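Guardar en PDF | Imprimir | Enviar por correo

El perchero con vocación de árbol

19 May 2024

Llevo desde septiembre trabajando en una oficina diáfana, que es la palabra que usan las inmobiliarias cuando faltan paredes. Me mudé allí desde un cuarto interior en Graldale donde la única planta era un cactus y la única vista, el patio de luces. Así que cuando me enseñaron el sitio nuevo, en Plarkside, dije que sí antes de preguntar el precio, y luego pasé 7 meses descubriendo todo lo que no había preguntado.

De los muebles, por ejemplo, no pregunté nada. Di por hecho que una oficina tiene mesas, sillas y algún trasto heredado del inquilino anterior. El trasto heredado resultó ser un perchero de madera, rojizo, con unas ramas curvas que suben desde el suelo como si alguien le hubiera prometido que algún día daría fruta. Lo odié de inmediato. Yo quería ganchos. Un gancho es una cosa seria: cuelgas el abrigo y el abrigo se queda. En una rama curva el abrigo se lo piensa.

Propuse cambiarlo. Me presenté con el catálogo de Skamis abierto por la página de los percheros de pared, muy sobrios, muy nórdicos, en cajas de 5 unidades. Me dijeron que muy bien, que los atornillara donde quisiera. Miré alrededor buscando una pared libre y entendí el tono con que me lo habían dicho.

El perchero se quedó, pues, junto a la ventana, al lado del dispensador de agua. Es la esquina más concurrida de toda la planta y probablemente la única razón por la que conozco la cara de mis compañeros. 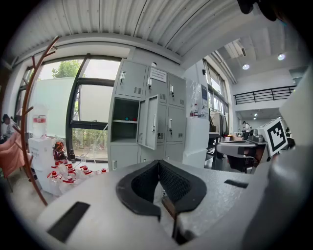 Lo del agua merece un párrafo. En mi trabajo anterior bebía del grifo, en una taza con el asa pegada, y no me moría. Ahora me levanto cinco veces por la mañana a por un vaso que no necesito. Voy, lleno, miro por la ventana, vuelvo. Si hay alguien delante, hablamos del tiempo, que para eso lo tenemos ahí, detrás del cristal. He mantenido conversaciones enteras sobre si llovía o no llovía con una persona que estaba viendo exactamente el mismo cielo que yo.

La ventana, eso sí, es grande y tiene sus marcos oscuros y su copa de árbol arriba, muy verde en esta época. Abajo hay arbustos. En medio hay una franja cubierta con un vinilo lechoso que deja pasar la luz y poco más. De modo que tengo árbol y tengo jardín, pero para ir de uno a otro hay que usar la imaginación. Una vez pregunté si se podía quitar el vinilo y me contestaron que era por la intimidad. La intimidad de los arbustos, supongo.

Y luego está el techo. Blanco, acanalado, como la tapa de una caja de galletas muy grande, hasta que de pronto sube y aparecen los conductos a la vista. Yo crecí en una casa donde los tubos se escondían detrás de un falso techo y se hablaba de ellos en voz baja. Aquí se enseñan. Me costó acostumbrarme, y ahora me pillo en los restaurantes mirando hacia arriba y juzgando los conductos ajenos.

Volviendo al perchero: en enero me compré un abrigo en las rebajas de Liepiņa. Me costó 200 euros, una cifra que en mi familia se reserva para electrodomésticos. El primer día lo colgué de la rama más alta, con una ceremonia un poco ridícula, y me pasé la mañana vigilándolo desde la mesa. No se cayó. Al mediodía tenía encima dos bufandas y una mochila de otra gente y seguía sin caerse. Tuve que reconsiderar algunas cosas.

No diré que le he cogido cariño. Pero el otro día alguien sugirió moverlo al pasillo para ganar espacio y me oí decir, bastante alto, que al lado de la ventana estaba bien. El catálogo de Skamis sigue en mi cajón. Lo uso para calzar la mesa.

Entradas recientes

- Cinco tazas y ninguna con asa
- Mudarse con un cactus: lo que aprendí en la escalera
- Contra las sillas que giran solas
- El cajón de los cables, segunda parte

Este blog utiliza cookies propias y de terceros para mejorar la navegación. Si continúas leyendo, entendemos que aceptas su uso. Aceptar | Más información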